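July, build log, evening

Started at 7 and stopped just before 11. Most of that was the simulator. The real arm is still on the bench in the garage with its base plate clamped down and the third joint open, waiting on a bearing. The seller in Ilden says it shipped. The tracking page hasn't changed since I paid.

Before dinner I did get the power supply mounted. It sits on the underside of the bench now, with two brackets I cut from an old shelf. One bracket is a little crooked. The switch is on the front edge where I can hit it with my knee, and I tested that a few times with the motors unplugged. Cable to the base goes through the hole I drilled last month. I had to file the hole wider because the connector I ended up with is bigger than the one I planned for.

Spent on the build so far: 3,067, counting the supply and the new connectors. I wrote it in the back of the notebook with the rest. The bearing was 138 of that with shipping, which still annoys me. Traltex had the same size for less but only sold them by the box.

Ilham Ramadan came by to return the torque driver and stayed to look at the open joint. Ilham thinks the old bearing went bad from side load and that I should put a spacer behind it when I close it up. I measured and there is room for a thin one. I'll turn it from the aluminum rod left over from the camera post. Ilham also asked why the wires to the wrist are all the same color. I bought one spool. I've put tape flags on them now, numbered in marker, and the marker rubs off, so that has to be done again with proper sleeves.

After that I went inside and worked on the sim. Up to now the practice task was cubes flat on the table, and the planner handles that fine. What it does badly is anything raised. The approach height was a fixed number I typed in back in the spring, measured from the table, so with something tall in the way the arm would plan a path straight through it. I changed it to read the height of whatever is under the target and add clearance on top. That took an hour. Then another hour finding out that I had the box height entered as half of what it should be, from when I was treating it as a distance from the center. I have made this mistake before and there is a note about it on page 2 of this notebook.

Custetska is what I'm calling the new test layout. Tahiri was the flat one. The new one has the big purple box standing on the table and a cube up on top of it, with other cubes left out on the table so the color picking still gets some work. I kept the table white and the wall gray. Shadows are turned down soft because the full ones slowed everything on this laptop.

Saved one view from the run before I shut down.
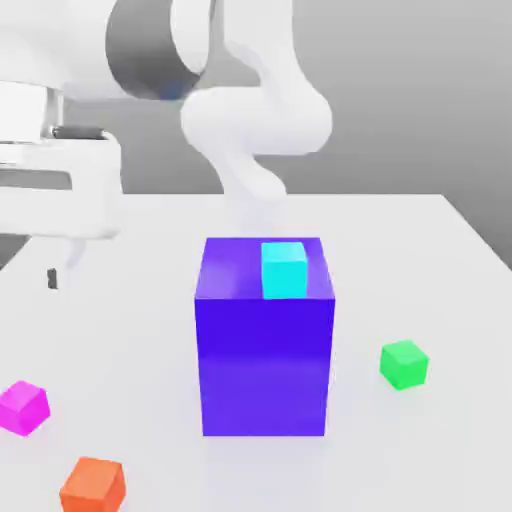 Custetska layout in the sim. Cyan cube on the purple box, green, magenta and orange on the table.

I don't like how close the elbow looks to the box from this side. I need a second view from straight above before I believe the clearance number. The orange cube is also too far forward for this view and I may slide it back.

Fan in the laptop was loud the whole time. Propped the back up on the tape dispenser and it helped some.

To do:
Spacer for joint three, after measuring again.
Sleeves for the wrist wires.
Overhead view in the sim.
Write to Ilden about the bearing.
Straighten the crooked bracket, or leave it.
Sweep the filings off the floor before the dog gets in there.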